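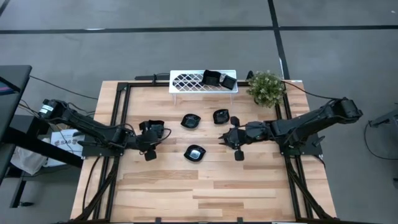 Haserier Wool Swaddle Blanket, undyed

I've been selling baby blankets for nine years and I still get a bit silly when a new batch of these comes in. It's the one I wrapped my own two in, it's the one I give to friends, and it's the one I'd grab if the shop caught fire (sorry, Sutanto muslins, I love you too).

Swaddling is old, really old. People have been winding babies up in strips of cloth for thousands of years, and for most of that time it was done with long bands, round and round from shoulders to feet, like a very small and very cross parcel. My great-aunt in Norway had a woven band from her grandmother's house, all red and green patterns, with a tassel on the end! It hangs on my sister's wall now. You wouldn't want to use it on a baby, but I can't walk past it without touching it.

What we do today is much looser. One square of cloth, arms tucked in snugly, plenty of room down below so the hips and knees can bend and the legs can kick. That's what this blanket is cut for.

The details

Size: 90 cm square, a little over 35 inches
Fabric: 168 gsm merino, single layer, plain knit
Edge: overlocked in cotton thread, no binding to bunch up under the chin
Color: natural cream, and it does vary from batch to batch
Care: wool cycle at 30 degrees C (that's 86 F), dry flat

I stock one size only. Haserier makes a bigger one too, but I tried it and there was so much spare cloth around the face that I sent them all back.

How it wears

It has a bit of give, so you can pull a fold snug and the baby can still wriggle. Mine came through two kids, a dog, and one memorable car trip to my in-laws', and it's pilled along one side and that's it. A fabric shaver sorts that out. Please don't tumble dry it! I did, once, and it now fits a teddy bear very nicely.

Angeliki Sfakianakis wrote to me in October to ask whether merino is too warm for a heated apartment. My answer was to put less on underneath. A short-sleeved bodysuit or just a diaper is often plenty, and if the back of the neck feels sweaty, take a layer off. If your place runs really hot, go for the Sutanto muslin instead, it's cheaper anyway.

Now the serious bit, and I say it to everyone who buys one. Swaddled babies go on their backs, always, on a firm flat mattress with nothing else in there. Stop swaddling as soon as your baby shows any sign of trying to roll. Keep the cloth below the shoulders and away from the face, and ask your pediatrician if your baby came early or has hip trouble.

Once the swaddling days are over it makes a good stroller blanket, and later a cape.

Goes well with

Ukeo cotton bodysuits, short sleeve
Hisireck wool wash, unscented (a capful is enough, I used far too much for years)

Returns are fine within 30 days if it hasn't been washed. Gift wrap is free, just put the name you want on the tag in the order notes.

Randi Halvorsen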